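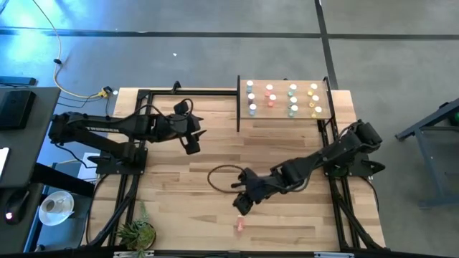
Ordnung "vier Spalten": je drei Zylinder in Lavendelblau, Rosarot, Mintgrün und Gelborange auf dem Brett

Porent, Version 2
Stand: 05.06.2022

Was ist das?

Porent ist meine Sammlung von Aufstellungen kleiner bunter Zylinder auf einem Brett. Klingt nach wenig, ist aber über die Monate ganz schön gewachsen! Im Ordner liegen 2.000 Zeilen, jede Zeile beschreibt eine Aufstellung: welche Farbe auf welchem Platz steht und wie die Ordnung heißt. Angefangen habe ich im Februar mit einem karierten Heft, das Heft gibt es noch, und wer meine Schrift lesen kann, darf gerne vergleichen.

Mich interessiert vor allem, wie man Farbordnungen so aufschreibt, dass jemand anders sie ohne Rückfrage wieder hinstellen kann. Die erste Fassung konnte das leider nicht. Aravind Iyer hat sie ausprobiert und bei fast jeder Zeile gefragt, wo denn jetzt eigentlich links ist. Daraus ist dann diese zweite Fassung geworden, mit festen Regeln und hoffentlich weniger Gegrübel.

Tisch und Brett

Der Tisch hat eine helle Holzplatte. Rechts hinten steht darauf das rechteckige Brett, leicht erhöht und noch etwas heller und glatter als die Tischplatte. Alles, was als Aufstellung zählt, steht auf diesem Brett. Was daneben auf der Tischplatte liegt oder steht, gehört nicht dazu und kommt höchstens in die Spalte "bemerkung".

Die Zylinder sind farbig und haben einen weißen Abschluss oben. In der Grundordnung stehen alle aufrecht, vier Spalten, drei Stück pro Spalte, von links nach rechts:

lavendelblau (blass, eher kühl)
rosarot
mintgrün
gelborange

Die Reihen müssen nicht rechtwinklig stehen. Wenn sie ein bisschen gegeneinander versetzt sind, so dass die weißen Oberseiten locker schräg über das Brett laufen, ist das trotzdem die Grundordnung. Ich hatte dafür anfangs einen eigenen Namen, "schräg", und musste dann ständig entscheiden, ab wann schräg denn schräg ist. Den Namen gibt es nicht mehr. In alten Kopien taucht er noch auf, bitte einfach als Grundordnung lesen.

Was liegt im Ordner?

aufstellungen.csv — die eigentliche Tabelle
farben.txt — die Farbnamen mit allen Schreibweisen, die je vorkamen
ordnungen.txt — Namen und kurze Beschreibungen der Ordnungen
heft_notizen.txt — Abschrift aus dem Heft, ungekürzt und stellenweise albern

Die Spalten in aufstellungen.csv

nr: laufende Nummer. Lücken sind Absicht, gelöschte Nummern vergebe ich nicht neu.
ordnung: Name aus ordnungen.txt, klein geschrieben.
plaetze: die Farben als Kürzel, Spalte für Spalte, innerhalb der Spalte von vorne nach hinten.
wer: Kürzel der Person, die aufgestellt hat.
bemerkung: freier Text, oft leer.

Die Kürzel sind L, R, M und G. Ein leerer Platz ist ein Minuszeichen. Zwischen den Spalten steht ein Schrägstrich, die Grundordnung sieht also so aus:

LLL/RRR/MMM/GGG

Links und rechts gelten immer von der Vorderkante des Tisches aus gesehen. Vorne ist da, wo man steht, hinten ist da, wo das Brett steht. (Danke, Aravind.)

Ein paar Ordnungen

Die Ordnung "spalten" ist die Grundordnung von oben. Bei "reihen" liegt alles quer, also eine Farbe pro Reihe, und weil es vier Farben sind, braucht man 4 Reihen zu je drei Stück. "treppe" fängt links vorne mit Lavendelblau an und rückt mit jeder Spalte eine Farbe weiter. "bunt" heißt, dass zwei gleiche Farben nie direkt nebeneinander stehen, weder seitlich noch nach hinten. Und dann gibt es noch "egal", das war der Wunsch von Hertta Lehtinen, die nach einer Stunde Treppen keine Lust mehr hatte und hingestellt hat, was ihr gefiel. Das sind mit die schönsten Zeilen in der Tabelle, finde ich!

Farbnamen, ein leidiges Thema

Bei Mintgrün waren sich alle einig. Beim ersten Farbton nicht: Niilo Rissanen hat durchgehend "hellblau" geschrieben, Despina Mocanu "flieder", ich erst "blau" und später "lavendel". Gemeint ist immer dieselbe Farbe, in der Tabelle steht jetzt überall L. Gelborange hieß zwischendurch "gelb" und "orange", was richtig dumm war, weil ich beim Abtippen eine Weile von zwei verschiedenen Farben ausgegangen bin. Die betroffenen Zeilen habe ich mit dem Heft abgeglichen. Bei Rosarot bitte auf das R achten, in der ersten Fassung stand da P für Pink.

Was noch nicht stimmt

Zwei Baustellen kenne ich. In den frühen Zeilen fehlt oft das Kürzel in der Spalte "wer", und das lässt sich nicht mehr nachtragen. Außerdem sind unter "bunt" Zeilen gelandet, die streng genommen gar nicht bunt sind, weil zwei gleiche Farben hintereinander stehen. Ich lasse sie vorerst drin und schreibe "prüfen" in die Bemerkung, sobald ich eine finde. Umgefallene Zylinder habe ich nie erfasst, vor dem Aufschreiben wurde immer erst alles wieder hingestellt.

Für Statistik über beliebte Farben taugt die Sammlung nicht. Die meisten Ordnungen waren vorgegeben, da hat niemand frei gewählt, und "egal" allein ist dafür zu klein.

Selbst Aufstellungen beitragen

Sehr gerne! Bitte eine eigene Datei mit denselben Spalten anlegen und mir schicken, nicht direkt in aufstellungen.csv schreiben. Neue Ordnungen brauchen einen Namen aus einem Wort und einen Satz Beschreibung. Zeichensatz UTF-8, Trennzeichen Semikolon — mit Kommas hatte ich genug Ärger in den Bemerkungen.

Änderungen in Version 2

Farbkürzel vereinheitlicht, P durch R ersetzt
"schräg" mit "spalten" zusammengelegt
Blickrichtung festgelegt
Abschrift der Heftnotizen ergänzt, korrigiert von Jocelyn Girard

Nutzung

Nehmt die Tabelle, baut die Ordnungen nach, ändert sie, gebt sie weiter. Eine kurze Erwähnung von Porent reicht mir völlig. Fehler bitte mit der Nummer aus der Spalte "nr" melden.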